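The Bistby Medal

The letter from the Kleinschmidt Society of Hospital Pharmacy arrived the same morning the dispensary printer died, and Nandini Unnithan read it standing up, between a warfarin query and a man who wanted to know if his eye drops could be drunk.

She had been elected a Fellow. The letter said so twice, once in English and once in a Latin that looked as though it had been typed by someone wearing mittens. She was one of 20 new Fellows from a membership of nearly 3,000. There would be a dinner in Jistport in October, a medal on a ribbon, and a gown, for which the hire fee was $745.

"Seven hundred and forty-five dollars," she said.

"For the eye drops?" said the man.

She told him the drops were for his eyes, only his eyes, two in each at bedtime, and he went away looking as though he'd been talked out of something.

By lunch the whole of Skekham District Hospital knew. The chief executive sent an all-staff email congratulating "Dr Nadine Unithan" on her "Fellowship in Farmacy". The orthopaedic surgeons, who had not previously known where the pharmacy was, came down in a pair to shake her hand and ask if she could do anything about the parking. Her technician, Corey, printed a crown off the internet on the ward printer, in grey, and taped it to the vaccine fridge.

Her mother rang at four.

"A fellow," said her mother. "So this is higher than doctor?"

"It's sideways from doctor, Amma."

"But there is a gown."

"There is a gown."

"Then it is higher," said her mother, and rang off to tell Melbourne.

The trouble was the citation. Each new Fellow had to supply 1,000 words on his or her contribution to the profession, to be read aloud between the soup and the fish. Nandini sat down to it that night at the kitchen bench with a cup of tea and the cat, and wrote: "Over a long career in medicines management." Then she looked at it for a while and gave the cat a biscuit. 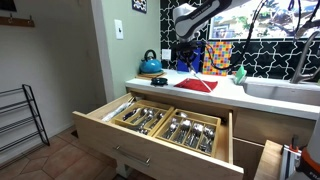 What had she contributed, when you came down to it? She had stopped things. That was most of the job. A decimal point in the wrong place, a tablet that didn't get along with another tablet, a registrar at two in the morning with a loading dose and a great deal of confidence. None of it left a mark, and you could hardly stand up in Jistport and read out a list of people who had gone home as expected. She got up and pulled the cutlery drawer out as far as it would go, which was what she did when she was stuck. There were two bamboo-coloured trays in it, side by side, and she had a system. Dark handles kept to the left of the left-hand tray, with the spoons next door. Then there was the gap down the side, where the long things lay about loose in defiance of all policy. She had been meaning to deal with that gap for years. She moved a long thing slightly, moved it back, and shut the drawer.

At half past ten she rang Bistby, who had trained her, and for whose late father the medal was named. Bistby was 81 and answered the telephone as though it had insulted him.

"What did you put in yours?" she asked.

"My what?"

"Your citation. When you were elected."

There was a long noise that might have been thinking or might have been a dressing gown.

"I described the reorganisation of the poisons cupboard," said Bistby. "At length. It ran over. They served the fish during it."

"Did anyone listen?"

"One woman wept. I believe she'd had bad news about a house." He coughed. "You did that thing with the discharge scripts. Put that."

"I moved a tray, Professor. I put the blue tray where people would trip over it if they hadn't checked the allergies."

"Did they trip?"

"Constantly."

"Well, then," said Bistby, and hung up.

So she wrote about the tray. She wrote about where it had been, and where she had put it, and the memo from Facilities asking for it to be put back, and her reply to the memo, which she was still rather proud of. She gave the registrar a paragraph and changed his specialty to protect him — he was a cardiologist now, and sensitive. It came to 1,000 words exactly once she had taken out a joke about laxatives. She put the joke back and took out the chief executive.

Then she filled in the form for the gown. Under "Head measurement" she wrote "normal". Under "Dietary requirements" she wrote "not the fish", and went to find the cat, who was asleep on the letter.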